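3.2 Gripper setup and upkeep

All trials were run on one cell, which we call Tamen. It holds a single arm bolted to a steel frame, a two-finger gripper, and a small camera at the wrist. The fingers are long and tapered, and they are the part that wears first. We changed them once during the study, in July, after the left tip began to miss thin objects.

Each working day began with the same check. The operator closed the gripper on a feeler gauge, read the gap from the controller, and compared it with the value stored at the last fitting. If the two differed by more than 30 microns, the finger screws were loosened, the pair was reseated against the Kaletti block, and the screws were tightened again in turn. The wrist camera was left alone unless the fingers had been moved — in that case the offset between camera and tips was measured again.

Small flat items were the hardest test of this setup. Figure 4 gives the wrist view with the tips at a bunch of two keys on a split ring with a red plastic tag.

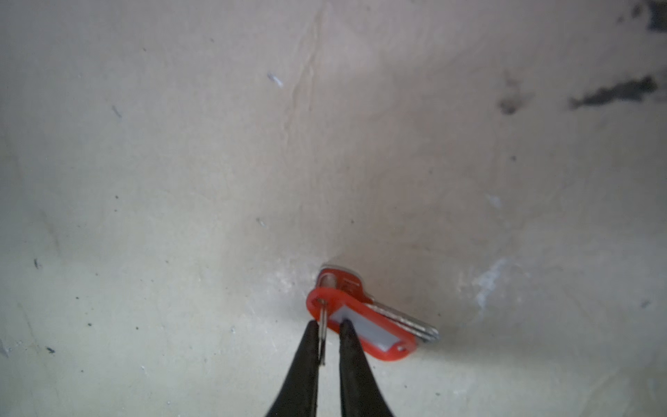 Figure 4. Wrist camera view, key bundle item. The split ring lies between the fingers.

How often do the finger screws need to be retightened? Every 200 grasps was enough on our cell, and we kept to that figure even on days when the morning check was good.

The screws are held with a light thread compound. A stronger one was tried early on and made the fingers hard to remove, so we went back. Grit on the work surface also gets into the finger slides. We brushed the slides at the end of each shift and greased them every 2000 cycles — sooner if the closing force drifted. The drive belt, supplied by Baudry, was replaced at around 3000 cycles, before any visible wear.

Faults were entered in the cell log with the cycle count and the part touched. Most entries concern the fingers. Two concern the wrist cable, which had been clamped too close to the joint and was rerouted with a longer loop.

Last updated: 25/09/2022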